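12/9/22 — table cleanup, two arms

Long session at the shared shop, and I want to get it down before I forget which change did what. Birsen Saraç was in for the first part and helped me re-square the brown mat, so if she reads this: thank you, and I still owe you a roll of tape!

Where we stand. Since October I've been trying to get the pair of arms to clear a messy tabletop with ordinary household stuff, a dustpan and a brush from the kitchen aisle and plain black garbage bags. Nuscombe is the name of the control code now (it was Grurkadeo until we all got tired of typing it). The left arm gets the pan, the right arm gets the brush, and the mess is whatever I had in the house. For this round that meant pieces of yellow sponge, a couple of small bread pieces and some crumbly pale chunks that shed all over the paper. I like the crumbs, to be fair, as the fine stuff is much harder than the big stuff and I'd been leaving it out for too long.

First thing was the pan grip. My old approach came in from the side and took the handle low down, and the pan would swing as soon as the lip met the mat. I moved the grasp up to the top of the handle with the wrist pointing down, and slowed the close to 3 seconds. It feels like forever when you're standing there with a coffee, but I'd like to keep it for now. 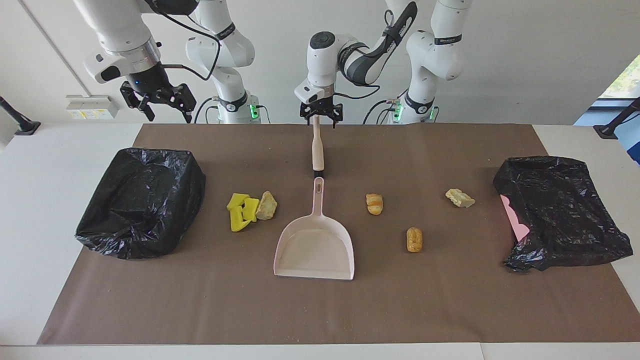
Left arm holding the pink dustpan by the top of the handle, right arm parked open. Sponge and bread on the mat between the bags.

I also wrapped a strip of rubber around the fingertips last week, the thin kind from the Hartono drawer (second from the bottom, behind the cable ties). I can't swear how much of today is the rubber and how much is the new grasp. I should have changed one at a time, I know, I know.

Then the right arm. The reach toward the brush has been the sore spot the whole way through, and I spent more of the session on it than on everything else put together. The planner likes to bring the wrist in low and flat and then stop well short, as if the brush were closer to the base than it is. I logged an offset of up to 9 mm between where the arm believes the mat is and where my ruler says it is — and that's after Birsen and I re-squared things, so I don't think the mat is to blame. My money is on the wrist calibration, which I last did before we moved the table over to the wall. Run 3944 has the cleanest trace if anybody wants to look at it with me. I'd be glad of the company.

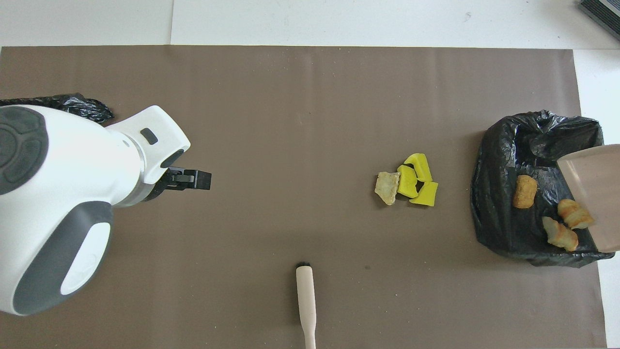 Gripper open over bare paper, brush still down on the mat. Bread pieces on the flattened bag to the right, by the pan.

Other bits, in no order:

- The black bags throw highlights that confuse the segmentation, and it keeps splitting one bag into several. Matte ones from Ernia might help. Birsen thinks they carry them in the small size.
- Sponge is an easy thing for the depth side to find. The pale chunks are close to the mat in color and the mask comes out ragged.
- I did 7 passes on the new pan grasp. Notes for each are in the run folder, spelled badly.
- New paper for the mat before the next session, please.

Next time I'll redo the wrist calibration before touching anything else, then try the brush reach again with the same layout. If the offset goes away I'll put the old fingertips back on for a few runs, to settle the rubber question properly.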